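Spent the evening going back over the moisture numbers for the dried mushrooms and figs in the pantry. Posting the notes as a thread so I stop losing them. 1/

Background: dried food doesn't spoil by weight of water. It spoils by water activity, meaning how much of that water is free for mold to use. Scale runs 0 to 1. Most molds give up somewhere under 0.7. Figs can feel soft and still sit below that line, thanks to the sugar.

Mushrooms have very little sugar to help them. They have to be dried until they snap. If a slice bends, it goes back in the dryer.

Relative humidity inside a sealed container settles at the water activity of the food, times 100. So a cheap hygrometer shut in with the food gives you a usable estimate. Leave it overnight at a steady temperature. Reading it after an hour tells you mostly about the kitchen.

My first fig batch read 76. That is too high for the shelf. It went into the fridge and got eaten first.

Anqi Bai asked whether the hygrometer itself can be trusted. Fair question. Salt test: damp table salt in a bottle cap, sealed in a bag with the meter, left overnight. It should read 75. Mine, a Billow, reads 2 points low, so the figs were worse than they looked.

Wet salt means slush. If you can pour it, you added too much water. If it's still loose grains, not enough.

Next: conditioning. Pieces never dry evenly. Fill a container two-thirds, close it, shake it once a day for a week. The wetter pieces give up water to the drier ones. Any fog on the walls during that week and the whole lot goes back in.

Clear containers only for this stage. Fog is the signal, and an opaque tin hides it.

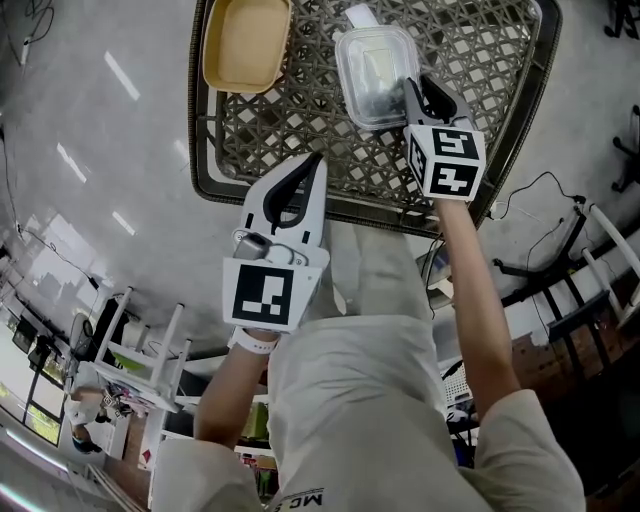 After conditioning I move everything to glass. Thin plastic lets water vapor through slowly. Over a month it hardly matters. Over six months in a damp house it does, and the mushrooms go from snap to leather.

Lids matter more than walls. Run a finger along the gasket and look for crumbs. One fig seed under the seal is a leak.

Kaiwen Tang keeps silica gel in every jar. I only use it with mushrooms and herbs. On fruit it keeps pulling until the fruit is hard, and the packet is spent before the jar is stable anyway.

To recharge loose gel: low oven, shallow layer, 3 hours, cool it in a closed jar. Check the label first. The paper packets vary and some of them scorch.

Temperature swings undo a lot of this. A shelf on an outside wall cools at night and you get condensation on the cold side of the jar even when the average is fine. Mine moved to an inside cupboard in November. No fog since.

Still open: the Saltgate apricots. Sulfured, sticky, reading all over the place. Two meters in the same jar disagree by 6 points after a full night. I'll redo the salt test on both before I blame the fruit.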